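Home Horticulture, Evening Course
Handout 3: Starting Seeds Indoors Under Lights
Prepared by Eulalia Troncoso for the Carrasco Community Garden

Please read this handout before the class and bring it with you. Last time we spoke about soil for containers, and several students asked how to begin the seedlings when the window is too dark. I write the answer in more detail than I could give at the end of the evening.

1. Why the window is often not enough

A seedling which does not receive enough light becomes long, pale and weak. It leans to the glass and later it falls over when we move it outdoors. In our climate the winter sun is low, and even a south window gives good light only for a short part of the day. Lettuce and parsley can support this. Tomatoes, peppers and eggplants cannot.

2. Choosing the light

You do not need an expensive lamp. A simple white LED tube for a workshop is sufficient for seedlings, because they stay under it only for some weeks. Look for a tube that is as long as your shelf, so that the trays at the two ends are not in the shade. Hang it on chains or cords, so you can raise it while the plants grow. Start with the lamp 3 inches above the leaves. If the leaves become whitish on top, raise it a little and wait a few days.

3. Electricity and water

Water and electric parts are always close together on a seed shelf, so arrange this before you sow. Fix the power strip on the wall or on the side of the shelf, higher than the trays. Let every cord hang down in a loop before it comes up to the socket, so that drops fall from the loop and do not enter. Plug the shelf into an outlet with a ground fault breaker. Never connect one strip to another strip. The lamp should go through a timer, as it is very easy to forget it in the evening.

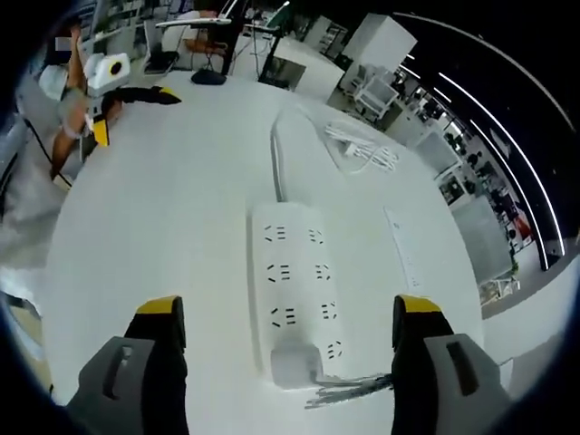
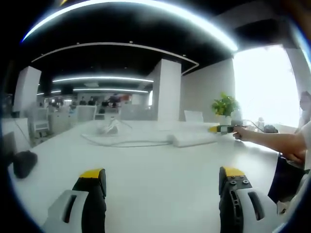

4. Temperature

For germination, most summer vegetables like the mix to be at 71 degrees Fahrenheit or a little more. Please measure in the mix and not in the air of the room, for the mix is usually cooler. A heating mat helps, but take the tray off the mat when the majority of seeds have come up. After this moment, cooler nights make a stronger stem.

5. Sowing and watering

Fill the cells with damp mix and press it lightly. Cover the seed with mix to twice its own thickness, except lettuce, which wants light and must stay on the surface. Water from below: pour into the tray, wait 30 minutes, and throw away what remains. The small fan from Lautaro Olivares's demonstration can run on low speed in the daytime. It keeps the surface dry and reduces damping off.

Homework

Sow one tray of any vegetable. Write down the date of sowing, the date of the first sprout and the height of the lamp each week. Those who took the Plorkska tomato seeds from the box, please note also the color of the first stems, I would like to compare them in the next class.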